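Bench notebook -- gripper budget
March, late morning

Spent the first part of the day being asked what we need and the second part being asked why we need it. Writing the answers down here so that next time I can just point.

What we have: two hand-held grippers that work, one that works if you hold the cable at the right angle, and a drawer of jaws in various states of retirement. What we have money for is less clear. The equipment line was 1,000 when I last looked, and the spreadsheet has since grown a column called "adj." that no one will own up to.

Quotes so far:

Nemard -- 238 per set of jaw tips, shipping extra. Nice people, slow to write back. Their drawing still shows the old mounting holes, and when I asked they sent me the same drawing again at higher resolution.

Drorkico -- 213 per set, same thing as far as I can tell from the spec sheet, but minimum order of 2. So 426 before shipping. They also want us to open an account, for which purchasing has a form, and the form wants a second form.

Bucur -- no quote yet. They would like to have a call to understand our journey. I would like a price.

Three sets from Nemard is 714. Four from Drorkico is 852, which leaves 148 for everything else this group might want to do until summer. Four sets sounds generous until you remember how fast we went through the last ones. Most of the wear was on the peg work, and a good part of that was people pressing down when they should have been lining up. I include myself.

The argument for just buying another complete gripper came up again. I'm against it. With a third good unit we'd need a third cable run, a third charger slot and a third person with a free afternoon, and the last of those has been on backorder for a year. Tips and cables first. If there's anything left at the end of the budget period we can talk about it, and there won't be.

Cables, while I'm at it. The ones we use are too long for the table and too short for the floor. Vokotard sells a lighter one with a right-angle plug. Asked for a sample. They said samples are for qualified customers and sent a questionnaire about our annual volume. I put down the truth, so I don't expect the sample.

Also on the list:
-- strain relief for both working units (can print these, don't buy)
-- more small rings, since they roll off and the floor keeps them
-- a shallow tray with a lip, see previous item
-- spare post for the peg task
-- labels. We own a label maker. We don't own labels.

Tried out the ring and post setup with both units before lunch, mostly to settle whether the tips need to be narrower. My vote is yes for rings and no for pegs, so whatever we order will be wrong for something. Nemard does a narrow version but it's a "configured item," and I have learned to leave the room when I hear that.

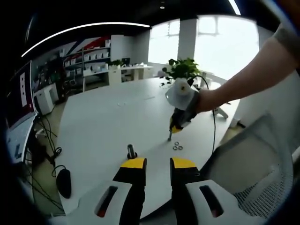

Notebook 2, p. 38

Continued. Three rings in a bunch is the fair test, I think. Picking up one ring that sits by itself tells you nothing except that you can pick up a ring. When they're bunched, a wide tip wants to nudge the neighbors. So the narrow tips go in as a request, with the standard ones as the fallback when the request comes back with a question mark next to it.

Proposed order, to be argued over:
2 sets standard tips, Drorkico, 426
1 set narrow, Nemard, if they'll price it under 238 -- otherwise skip
cables on hold until Vokotard decides what we are

Still need to check whether Drorkico's mounting screws come with the set or are "available." Also whether "adj." is us.

Afternoon: wrote to Bucur again and asked for a number, any number. They've offered two slots for the call.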